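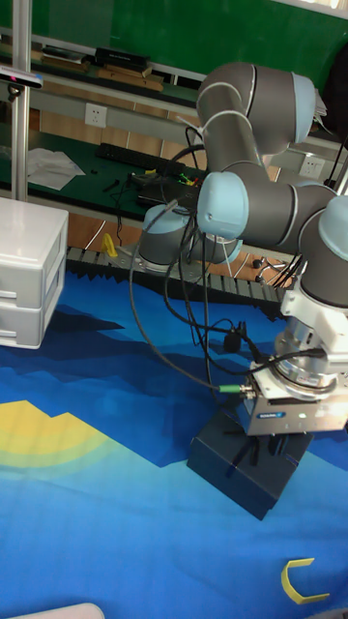

*Arm at bench, gripper down on the navy box. Blue mat.*

February - culvert notebook, cont.

Back from Marham, boots still full of silt. Upper culvert is 85 percent blocked by my tape, gravel and one fence post. Lower one clear. Road shoulder gone for 30 feet on the creek side, town has cones out and that's all so far.

Level loggers: pulled 4, left the rest in. Logger at the Ambrosio bridge stopped recording at 2:40 am, before the crest. Battery fine. Connector full of grit - same as the fall flood. Reynaldo wants to pot the connectors in epoxy. I'd sooner try the rubber boots first, epoxy means we can't swap the cable in the feild.

High water marks
- Ambrosio bridge, upstream side: mud line 8 in. below the deck
- Stevari feed store: mark on back door, owner already scrubbed half of it, took what was left
- Wulness Rd: nothing I trust. Leaves in the fence, could be wind

Survey rod has a bent foot. Used it anyway, correct those numbers before anyone plots them!! Haven't worked out the offset yet.

Talked to the woman at the feed store. Water came in the back first, then the front, which doesn't fit our flow map. Either the map's wrong or the ditch behind her backed up. Go look at the ditch.

To do
- rinse loggers, dry overnight, download
- Samonte to call town re gravel removal, ask who has the old culvert drawings
- new rod foot
- resend Marham photos, first batch went out with no lables

Truck needs gas.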